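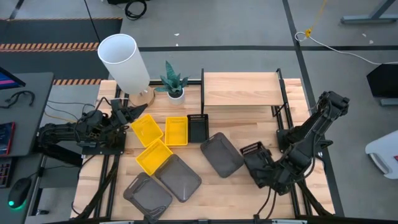
Photo: Kadia teleoperation group

Kadia teleoperation group
Minutes of the project meeting, January 2020

Present: four members of the group. Apologies: one, from the Motberg site.
The previous minutes were accepted with one correction. Under item 3, "leader arm" should read "follower arm".

1. Basket and tray task

The meeting went over the task as it now stands on the two-arm table. The operator drives both arms by remote control and has to bring the mesh baskets into a row, set them square, and put a grey tray with each. There are three yellow baskets and a black one in the set, and four trays. The start layout is to be untidy, with baskets turned at different angles and the trays spread over the front and middle of the table.

It was agreed that the goal as written was too loose. Two operators had been finishing with the trays stacked and two with the trays laid out singly, and both had been marked as complete. From now on a tray must be resting on or in its basket at the end of the episode. Stacked trays are a fail.

The shelf stays at the back. It is not part of the task at this stage and nothing is to be placed on it. The lamp and the plant also stay on the table. There was a question whether they should be taken away, as the left arm comes close to the lamp base when it reaches for the far basket. The meeting preferred to keep them so that the operators learn to steer around things. Any episode in which the lamp or the plant is knocked over is to be thrown out and the layout reset.

Action: the operator sheet to be rewritten with the new goal and put up at the desk.

2. Number of demonstrations

The target for the first set is 300 complete demonstrations. Mukel has asked for these in one batch with the failed attempts in a separate folder. The meeting had no objection. Failed attempts will be kept and marked with a short reason (dropped, knocked, timed out, operator stopped).

Sessions are limited to 30 minutes at the controls, followed by a break. One operator asked for longer sessions in the mornings. This was not agreed. The quality of the grasps falls off toward the end of a session and the later episodes have needed more checking.

3. Grasping the trays

Trays are still the slow part. They are translucent and lie flat, and from the head camera view it is hard to judge how far the gripper is above them. Operators have been dragging the tray to the edge of the table and picking it up from there. It works, but a tray went to the floor twice last week.

Two suggestions were put forward:
Use one arm to hold the tray still and the other to tilt it up from the corner.
Slide the tray against the side of a basket and lift it from there.

Both will be tried by every operator before the next meeting. Dragging to the edge is not to be used in recorded episodes until this is settled.

4. Hand guiding

Bermúdez has asked whether part of the set could be recorded by hand guiding, with a person moving the arm directly. The group tried this on one arm in the old room and found that the person's hands and sleeves were in view for most of the episode. Guiding both arms at once needs two people. The meeting agreed to record the full set by remote control and to look at hand guiding as a separate piece of work after February. A short reply will be sent to Bermúdez.

5. Cables and floor

The cables on the arms were discussed. Where they run down past the table edge there must be enough slack for a full reach, and this is to be checked by hand at the start of each day with the power off. A spare cable coiled on the floor behind the table is to go back on its hook if it is not in use. The hazard tape on the floor mat stays where it is. Anyone without a reason to be at the table should keep clear while the arms are powered.

Action: cable check to be added to the morning list.

6. Labelling

It was noted that "basket" and "bin" have both been used in the episode notes, and "lid" and "tray" for the same grey item. The words to use are basket and tray. Colour is to be given for baskets only, spelled the Canadian way to match the rest of the files. Older notes will be corrected when they are next opened.

7. Other business

The keyboard at the operator desk is to be moved back from the edge.
Motberg would like a copy of the operator sheet once it has been rewritten.
The request for a second operator chair was carried over.

Next meeting: February, same room. Date to be sent out with the agenda.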